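Home | Papers | Topics | Authors | About

Search this site Enter keywords Go

4. Evaluation of the Plusta Shelf-Labeling Kit in Small-Format Grocery

4.1 Reference task and store conditions

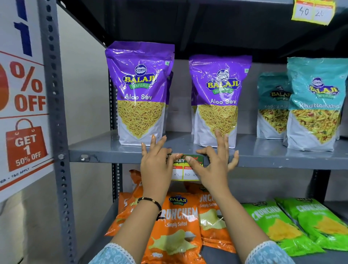

The Plusta kit, supplied by Planar, is sold as an add-on for mobile robots that already operate in retail aisles. It consists of a two-finger tool, a label tray and a software package trained on first-person recordings of people placing shelf labels. The version under review was installed at the Cikutden test store, where prices are written by hand and labels are changed by staff during opening hours.

Manual labeling served as the baseline. As Figure 3 shows, the task takes both hands: one presses the label against the shelf edge with the fingers spread, while the other pinches the opposite side. The Plusta tool has a single contact point and must press each side in turn. The supplier's guide states that this order does not affect the result. Our trials did not fully support that claim, and labels with a raised corner were the most frequent fault.

Figure 3. Manual placement of a price label on a grey metal shelf stocked with packaged snacks. The label has separate boxes for MRP and discount, with handwritten prices.

4.2 Procedure

Each session lasted 45 minutes and covered one shelving unit. A total of 1,000 placements were attempted by the kit over 30 sessions. A placement was accepted if the label sat flat and all handwritten figures could be read from the aisle. Following Farooqui, a label that needed any correction by hand was scored as a failure.

Soft pouches presented a separate difficulty. Stock that leaned over the shelf edge was often taken by the software for part of the shelf, and the tool stopped short of contact. Planar issued a revised edge detector in February - it is included in the current price of the kit - and almost 35 percent of these early stops were removed. The remaining cases are discussed in Section 4.4.

Last updated: Thu 29 December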